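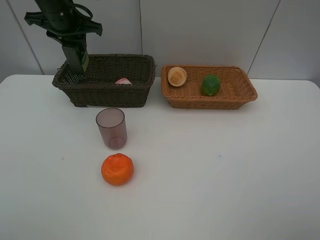 Arm at the dark basket, gripper below the rim.

Basket cell: frequently asked questions

Who looks after the cell?
Blagoje Golob. Leave a note in the Skasent log if he is out and he will get to it the same day. Anything that stops the arm goes to the Ludton desk by phone.

Where do the baskets go?
The dark brown one on the left, long side parallel to the back wall. The lighter tan one goes to its right with a small gap between them. If the rims touch, the arm can drag one basket with the other.

Can I swap in a different basket?
Only one of the same depth. The dark basket's lowest gripper height is set to 44 mm above the table. A shallower basket needs its own value, saved under its own name.

The arm stopped with the gripper inside a basket. What now?
Press hold, then jog straight up until the tip clears the rim. Do not pull the basket away by hand. Fault 197 means the tip touched something on the way down. Check the fingers for wicker strands before you clear it.

How much slack should the cable loop have?
Enough that it does not pull tight at full wrist turn. Turn the wrist slowly both ways after any work on the bracket.

How often are the gripper pads changed?
Every 1,104 cycles or when the surface looks shiny. Spare pads are in the Omwood drawer.

What do I clean the table with?
A damp cloth, Friday afternoons, with the arm parked. No solvent. Old marks that will not wipe off can stay.

Do I need to recalibrate after moving the table?
Yes. Run the Tjoa routine from the start menu. It takes up to 284 seconds.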